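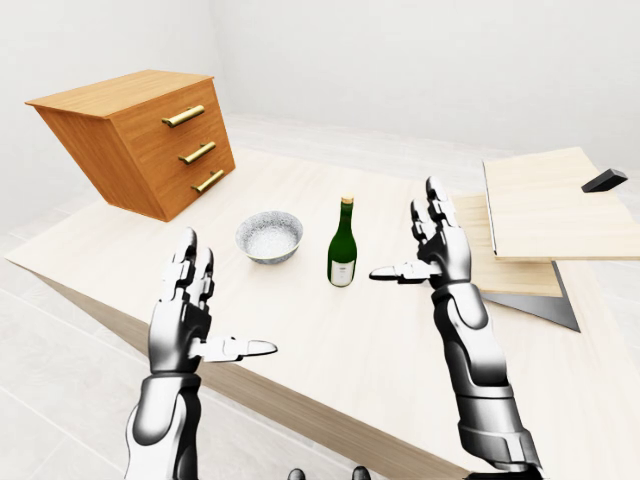 Pre-session checklist, two-hand tabletop collection in simulation
Site: Letov lab, Dalisay project
Date: 11 Oct 2025
Checked by: Ileana Grecu
Second check: Octavian Neagu

Tick each line before the first recorded episode. Comments go under the line, not in chat.

1. Operator station

Chair, pedals and floor space clear — OK
Headset strap and cable inspected — OK
Comment: Cable clip replaced in March and still gripping well.

Stop pedal pauses the simulation and the recording together — OK
Comment: Tried it 9 times with Virgil wearing the headset. Clean pause each time. I love this pedal.

Break timer set — OK

2. Hands

Both hands track the operator's gloves, left and right not swapped — OK
Start pose: hands upright, fingers up, palms angled toward each other — OK
Thumbs point inward and don't touch — OK
Comment: Great start pose for bottle grasps. The policy gets a good look at both thumbs before anything moves.

Finger joint limits loaded — OK
Comment: Ring finger on the right used to bend past its stop. Cheuk-hei fixed the limits file and it is so much nicer to drive now!

3. Table and objects

Bottle upright on the table, between the hands — OK
Bowl to the left of the bottle — OK
Neither object sunk into the tabletop — OK
Bottle mass and friction match the object sheet — OK

Background furniture upright and resting on the floor — FAIL
Comment: Chest of drawers at the back left is tilted steeply and may be hovering. Re-seat it and reload before recording.

Panels on the right clear of the right hand's reach — CHECK AGAIN
Comment: They lean in over that side. Octavian to sweep the right arm through its full range with collision display on.

4. View and lighting

Bottle and bowl both visible from the start pose — OK
Lighting even, no blown-out patches on the hands — OK
Comment: Highlights on the fingers are fine. Keep them, real metal shines too.

Label text on bottle readable — N/A
Comment: Unreadable at this resolution. No task in this batch uses the label.

5. Recording

Disk space for 2000 episodes — OK
Episode counter continues from 552 — OK
Failed grasps saved and tagged, not deleted — OK
Comment: Please keep the drops and near misses. Lăcrămioara trained on them last round and the regrasp behavior was a joy to watch.

Instruction text matches the object layout — OK

Open items: 2
Chest of drawers, re-seat (Ileana)
Right arm sweep against panels (Octavian)

Status: HOLD until both are closed. Everything else is ready to go, and the hands feel better than they ever have — come and try them once the hold is lifted.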